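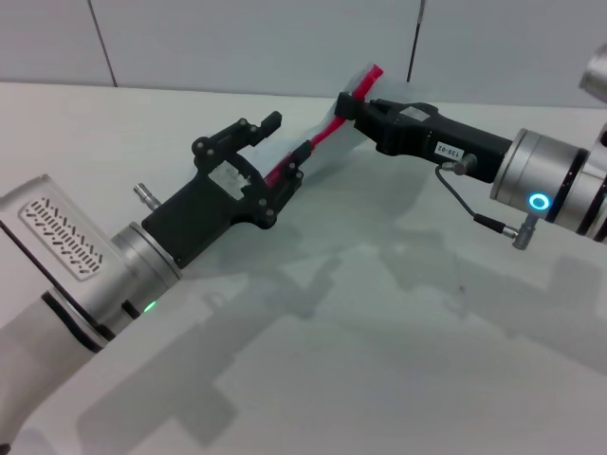
Milagros Daza wrote in after the last page to say that her two-arm cell at Tundby dropped bags until she stopped blaming the finger pads and looked at the connectors. A plug that is hand-tight at the start of a shift can back out by the end of it, she says, and the gripper then closes late on one side only.

Her order of work is sound, and ours at Wuno is close to it. Stop the cell and isolate both arms before touching a plug. Push each connector fully home, turn the collar until it stops, then go back 2 hours into the next run and try it again. Leave enough slack in the cable for the wrist to turn through its whole range. A cable tie at the flange does more harm than good.

Finger pads: wipe with a dry lint-free cloth every 47 cycles when handling thin film. Do not use solvent on rubber-faced pads. Change both pads of a pair together, and write the month on the back in paint pen.

Linkages: one drop of light oil per pivot, then open and close the gripper 34 times with no load and wipe off what comes out. Oil left on a pivot ends up on the film.
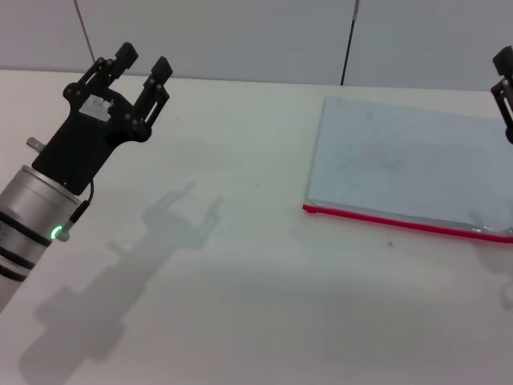 Grip width is set after cleaning, never before. Bring one arm clear of the work with its fingers open, and check that both pads are sound before closing them on a feeler gauge. Film with a coloured edge strip, like the red-pink one on the flat tray or board here, is easier to set up than plain film, as the strip gives the eye a line to follow. Repeat for the second arm. Note both readings in the cell book.

Full strip-down of the grippers is at 315 hours. Keep the old screws apart from the new ones.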